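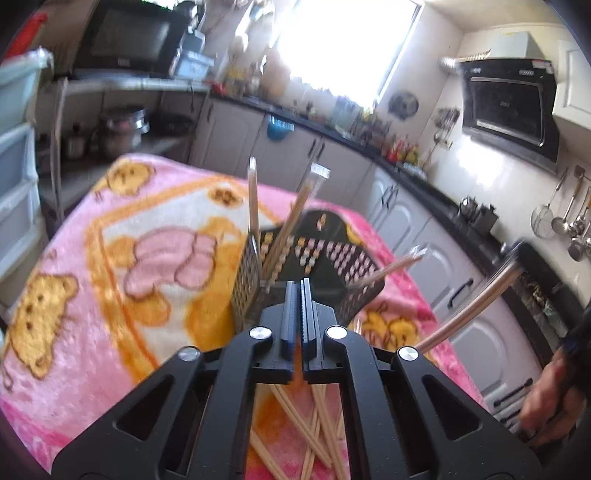
Call for participants: sorting and putting away chopsticks at the kitchen table

Griladmont is looking for adults to take part in a study of small household tasks. The present series deals with one task only: moving loose wooden chopsticks from a table into an upright mesh holder. It follows a series on cutlery trays completed in March.

What the work involves

Each participant stands or sits at a table covered with a soft blanket. The chopsticks are laid out in a loose pile and are to be placed in the holder, then tipped out and placed again. Part of the session is done at an unhurried pace, and part at the pace you would use at home after washing up. The blanket stays on the table throughout — thin items are harder to pick up from a soft surface than from a bare one, and this difference is what the series measures.

Sessions are held in the kitchen at our Wasby site. Each participant attends 2 sessions, on separate days. Breaks may be taken at any point between rounds.

Who may apply

Applicants must be 18 or over and able to use both hands without pain. Left-handed applicants are particularly welcome, as the cutlery series had too few. You do not need to be skilled at eating with chopsticks. Persons who took part in the Ilbridge pilot are not eligible for this series.

Please tell us in advance of any wrist or finger injury within the past year. Long sleeves should be rolled back, and rings and bracelets removed before the first round.

Payment

Participants receive 100 euros on completion of both sessions. A person who withdraws after the first session is paid half. Travel within Wasby is not refunded.

How to apply

Write to Aušra Navickas, Household Tasks Study, Griladmont, Wasby, stating your age, which hand you write with and the times of day at which you are free. Applications close on May 17, 2022. Places are given in order of receipt — later applicants go on a reserve list.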